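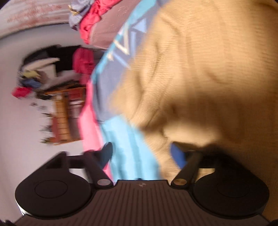
Section 4 covers the folding set: how to prepare the bed, lay out a garment, record one fold and close the take. Read section 3 first if you have not yet paired the two Honard hand grippers with the recorder. Knitwear comes before shirts and towels in this set because thick knits bunch up and hide the fingers. A beige knit held this close covers nearly half of the view and blurs when the hand moves fast, and both effects carry over into the take. The steps below are meant to keep such moments short.

4.1 Before you start

You will need:
Two charged hand grippers, left and right
The recorder, with at least 300 GB free
A made bed with a duvet cover on it
A pile of clean garments within reach
The garment sheet for the session

Clothes waiting their turn can be piled on furniture beside the bed. Bedding may be left as the household has it. A patterned cover is fine, and so are sheets pushed up toward the far end. Do not swap the cover for a plain one. The Puvcombe model is trained on ordinary rooms, and takes from tidied rooms have been of less use to it.

Caution: Remove pins, brooches and loose belts from garments before handling them. A pin can cut a finger pad.

4.2 Laying out the garment

1. Take one garment from the pile and write its number on the garment sheet. Numbers run from 1028 upward in this release.

2. Put on both grippers and open the fingers fully. Squeeze each trigger twice. The recorder beeps once for each hand.

3. Spread the garment on the bed, front side up. For a cardigan, the button placket should face you and the collar should be at the far end. It does not have to lie square to the bed, and a sleeve may stay creased at the shoulder. Lint can stay on the knit.

4. Hold the open fingers just short of the lower front of the garment and wait for the long beep. Both grippers should be near the garment at this point. It does not matter if one shows at the side of the other's view.

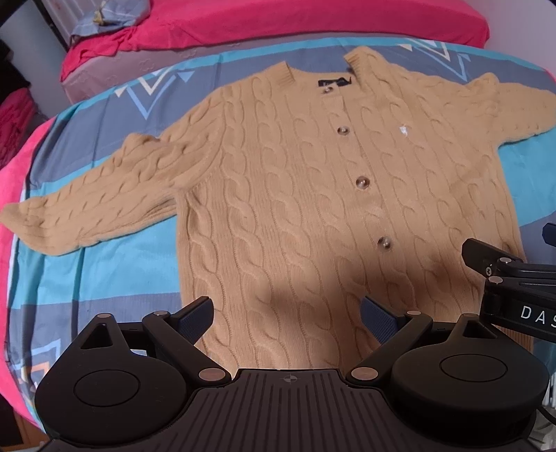

5. Start the fold within a few seconds of the beep. If you need to stop and think, let the take run out and discard it (see 4.5).

Note: Button cardigans are recorded as found. If the buttons are done up, leave them. If they are open, leave them open and tick "open" on the sheet.

4.3 Recording the fold

6. Fold the sleeves in first, one at a time. Grasp each sleeve near the cuff. Lift it clear of the body before you carry it across.

7. Bring the sides in toward the center, then fold from the collar down. Use both hands for the last fold on anything heavy.

8. Straighten the bundle. On a thick sweater the ribbed hem tends to hang down off the fold. Take the hem between the fingers of one gripper and steady the side of the bundle with the other. Close the fingers slowly. The pads need only light contact to hold a knit. 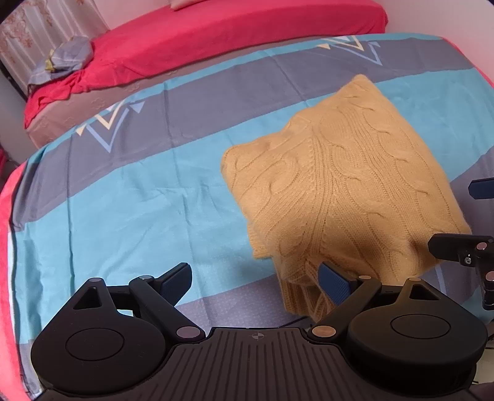
Figure 4-3. Gripping the lower hem of a folded cable-knit sweater.

9. Release, lift both grippers clear of the garment and hold still until you hear the double beep. The take is now saved.

Caution: Check where the cables lie before you step sideways. Keep them off the bed and away from the joints of the gripper linkage.

4.4 Pace and breaks

Work at the speed you would use at home, or a little slower. Fast swings blur the picture, and the Fuline checker rejects a take if too much of it is blurred. A practiced operator records around 400 takes in a week. New operators should not try to match this in their first month.

Rest your hands after every garment type. If a trigger becomes stiff, stop and follow the cleaning steps in section 7.

4.5 Discarding a take

Discard the take if:
the garment falls off the bed
you fold with your bare hand at any point
another person reaches into the work area
a gripper loses its connection

To discard, hold both triggers closed until the recorder gives a low tone. Return the garment to the pile and use the same number when you record it again.

A poor fold is no reason to discard. Mark it 2 on the sheet (finished, uneven) and go on. Takes in which you correct a slipped grasp should also be kept.

4.6 End of session

Send the garment sheet to Stamatia Sarantis before you upload. Questions about numbering go to Cecilia Acheampong at the Christodoulou office. Leave the recorder switched on until the upload light goes out, then place both grippers on the charger with the fingers closed.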